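Counting what was thrown away

Efua Lamptey keeps two figures on the first page of her notebook. The first is 2,570, the number of demonstrations her group at Gondside recorded for its sorting task between June and the end of October. The second is 2,380, the number that went into training. Most of our conversation was about the difference.

"People ask how many we collected," she said. "I would rather they asked how many we kept, and who decided."

Lamptey runs data collection for Nellik, a project on two-armed manipulation. An operator drives a pair of arms by hand through a leader set, and the joint positions, gripper openings and camera streams are written to disk together. A model is then trained to predict the next short stretch of motion from what the cameras see. The sorting task uses toy fruit and vegetables and a pair of wire baskets. The operator is given a written instruction, such as putting the cucumber in the right basket, and carries it out.

She would not call the task interesting in itself. "It is a pick and a place. The value is in the variation. A lemon lying on its side and a lemon standing on its end are two different grasps, and a model that has only met one of them will close its fingers on air."

The layout of the objects is therefore drawn from a list before every episode. In the early weeks operators were free to set the table as they liked, and within days they had all settled into habits. Thulani Mkhize, one of the operators, was shown a plot of his own starting positions. "Mine were in a neat line, every time," he said. "I thought I was mixing them up."

Lines are still on the list, as one class of layout among several. A row along the back of the table, close to the baskets, is one of the harder ones. The lift has to clear the rim within a short distance, and neighbouring objects leave little room for the fingers. Where one object sits partly behind another, the operator has to choose whether to move the front one first or come in from above.

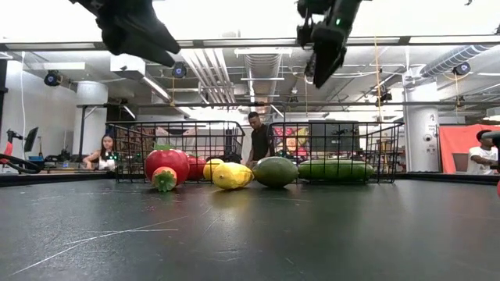
Both choices are accepted, but Lamptey asks that each operator use both over a session. If one person always clears the front object and another always reaches over, the model may learn to tell the sessions apart by some irrelevant cue and copy the habit that goes with it. Lighting and background are the usual suspects. She has stopped trying to keep the background constant. People sit, stand and work behind the table as they would on any other day, and the recordings include them.

"We did try screens in the first month," she said. "The policy worked well with screens. Then we took them down and success fell by more than half. So the screens stayed down and we started that part again."

Rejection is handled by Kartini Halim, who reviews episodes at double speed on the day after recording. Her rules fit on a single sheet. An episode is dropped if a camera stream has a gap, if the instruction and the action disagree, or if an object leaves the table. A missed first grasp is not grounds for dropping it.

"The recoveries are worth having," Halim said. "You miss, you open, you back off a little, you go again. If I cut all of those, the model has no idea what to do after a miss. What I do cut is dithering. If the arm hangs over the tomato for 10 seconds while the operator thinks, the model learns to hang over the tomato."

Dithering accounted for the largest share of the rejected episodes. Wrong basket came next, nearly always at the end of a shift. Sessions have since been shortened, and the instruction is now read aloud by a second person before the arms are released.

I asked whether the strawberry caused trouble, being the smallest item in the set. Mkhize said the operators disliked it less than the larger round objects. The jaws either have it or they do not, and a failure shows at once. A round object can be lifted off-centre and turn in the fingers on the way up, and the operator finds out over the basket.

The next batch, planned under the name Tarkis, will keep the same table and baskets and change the instructions. Some will name two objects in order, one for each arm. Lamptey expects the rejection rate to rise at first and has told her managers so in writing.

Asked what she would do differently, she went back to the notebook. "I would have written down the reason for every rejection from the first day. For June we only have the totals. I know those episodes were dropped, and I cannot tell you why."

Interview conducted at Gondside, November 22, 2023.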